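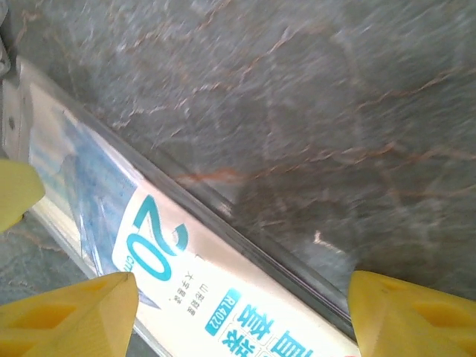
Montri Luangrath told us that he spent his whole first afternoon chasing perfect demos and threw most of them away, when the slightly clumsy ones taught the arm more. Keep that in mind as you work through this section! You are about to drive the arm yourself, and your first few tries will wobble. Everyone's do.

4. Showing the Arm a Pick by Remote Control

Before you start, finish Section 3 (homing and camera check). You need the Grusik hand controller, the foot pedal, and a few items to pick. Long, flat packages in clear plastic wrap are a great place to begin, and also a bit of a challenge, so have fun with them.

4.1 Set out the work

1. Clear a patch of countertop within reach of the arm. Any hard, level surface will do, stone included.

2. Lay one package down at an angle to the gripper. Don't line it up neatly. An arm that has only met straight packages gets lost the moment one is turned.

3. Open the wrist view on your screen. Both finger tips should show along the bottom. If one is missing, go back to 3.4 and reseat the camera.

4. Look for glare. Shiny wrap can wash out the printing under it, and polished stone throws back light of its own. Move the lamp, not the camera.

NOTE: Some glare is fine, and you will want a little of it in your set. The arm is going to meet it sooner or later.

4.2 Take hold of the controller

5. Rest your elbow on the table. Hold the controller loosely, the way you'd hold a TV remote.

6. Press the pedal once. The ring light turns green and the arm follows your hand. Press it again to let go of control.

7. Make slow circles in the air for a minute or so, until you stop thinking about your hand. This part is a joy once it clicks.

CAUTION: Keep your other hand, your sleeves, and your coffee out of the arm's reach while the ring is green. The fingers close with enough force to pinch.

4.3 Record the pick

8. Hold down the trigger button until you hear two beeps. Recording has begun.

9. Bring the gripper over one end of the package with the fingers open. Turn your wrist until the fingers sit on either side of the narrow part. Watch the wrist view, not the arm; it's the same view the arm will learn from.

10. Lower straight down. Stop when the tips are just above the surface.

11. Squeeze the trigger slowly until the package stays put between the fingers. If the wrap crackles and bunches up, you have squeezed plenty.

12. Lift, carry the package to the tray, open the fingers, and back away.

13. Tap the trigger button to end the recording. The Skastthorpe window asks you to keep or drop it.

Keep any recording where the package reached the tray, even if you had to try the grip twice. A fumble followed by a good save is worth having. Drop it if you bumped the surface, lost the pedal halfway, or stopped to answer the phone.

NOTE: A quick move smears the wrist view. Fast travel between the package and the tray is no problem, but slow down for the last bit before you close the fingers.

4.4 How many to record

A set for one kind of package is 128 kept recordings. Turn the package a little each time and swap ends now and then. Anca Ciobanu did 193 for our wrapped items, and the extra ones paid off on packages with a raised plastic edge, where one finger likes to ride up and slip.

Take a break after every 6 or so. Tired hands drift, and the arm will happily learn the drift too.

4.5 If something goes wrong

The arm lags behind your hand. Close other programs on the laptop, then press the pedal twice to sync again.

The fingers slide off the wrap. Check the tips for dust and wipe them with a damp cloth. If that doesn't help, go in lower on the package.

The package slides away as you close. One finger is touching first. Open up, shift the gripper toward the side the package moved to, and close again.

The arm stops and the ring turns amber. You reached the end of its travel. Press the pedal, bring your hand back toward your chest, and press again.

4.6 Save your set

14. Choose Save Set and name it after the item. If the package carries a product number, use that.

15. Leave the laptop plugged in until the bar is full, then go on to Section 5, where the arm gets its first try without you!

Section 4 revised 2/8/21. Questions: Jarmila Ďurica, Altby setup desk | © Altby | Back to top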